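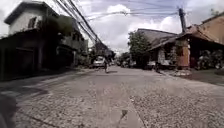
Concrete end of the street, looking down the seam

Thread: Is resurfacing the bottom half worth paying for?

bouchra_bouazza
Posted September 10, 2018
The Mendance quote came through the door again, 300 per household to redo the road. I walked the whole length before answering. The concrete stretch is rough, with the gravel showing, but I can't see what's wrong with it. A few stains. Why is it in the quote at all?

merja.n
Because it's old and they only want to bring the machines in once. I'd pay. My bike hates that surface.

bouchra_bouazza
Your bike hating it isn't a defect, Merja. Exposed gravel gives you grip in the rain. Smooth it over and we'll have people doing 50 past the gates.

zuweira_s
Agree on the concrete, but have you looked at the asphalt part lately? That's the bit I'd put money into.

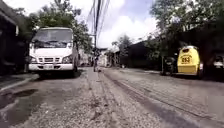 Baltazar Quintero

Going by this, Zuweira has it right. Patches, cracks, loose gravel all over, and that hole in the corner near the truck has swallowed a chunk of the pavement. I hit one like it in February and paid for a new tire. What I don't believe is the "8 to 10 year life" line in the quote. They said the same about Tlapale and it was breaking up after five.

merja.n
Tlapale gets buses. We get delivery trucks and your cousin.

Baltazar Quintero
Trucks are plenty if the base underneath is bad. The quote says nothing about the base. It says "surface layer" three times. Put a new layer on top of a hole like that and you get the hole back.

lutfa_a
Has anyone asked if the overhead lines are a problem? Zevico wouldn't bring a tipper in on my sister's street until somebody measured the clearance, and then that went on the bill.

bouchra_bouazza
Asked. "Should be fine" was the answer. Not in writing.

zuweira_s
Then no from me until it is. I'd also like a price for the asphalt only – with digging out, not topping up.

merja.n
You'll all still be asking for prices when the hole reaches the curb. Fine, I'll write to Uvora for a second quote, but I'm telling them both halves.

Baltazar Quintero
Ask for them as separate lines, please. And ask what's under the patches.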